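Public Sector Communications, handout 4: The staff celebration as news

Read before the March session. Bring one press release you would be ashamed to have written.

Government agencies throw parties for their own people: long-service dinners, family days, retirement lunches. Then they write them up. The reader of such a release is usually someone who was there and wants to check the spelling of their name.

Our case is the Trolham port authority, which held a long-service evening for 104 employees and issued a release of almost 400 words. The first 70 went to the titles of the people on the stage. The dockers, who had done the serving, turned up in paragraph four as "the honorees."

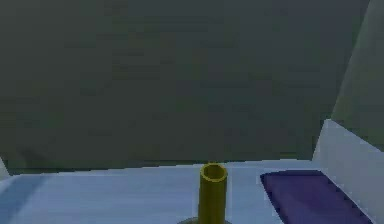

Three things to look for when you mark up the text:

Who is the subject of the verbs? In the Trolham release the authority "honors," "affirms" and "reiterates." The staff do nothing at all, which after 30 years on the quay must have made a change.

What did it cost? Rarely stated. If public money paid for dinner, say so early – a reporter will ask anyway, and will enjoy it more.

Is there a quote a human could have said aloud? Try it on a friend. Stop when they leave.

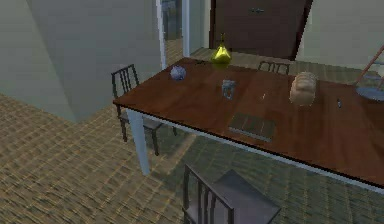
Achilleas Liapis objects that the long list of titles is there for a reason: leave out one deputy director and the press officer spends the next month apologizing. Fair enough. Put the list at the bottom, where the deputy directors will find it without help.

Exercise: rewrite the Trolham opening in two sentences, with one employee in it by name. Compare with the Jasińska version in the reader, pages 4 to 6.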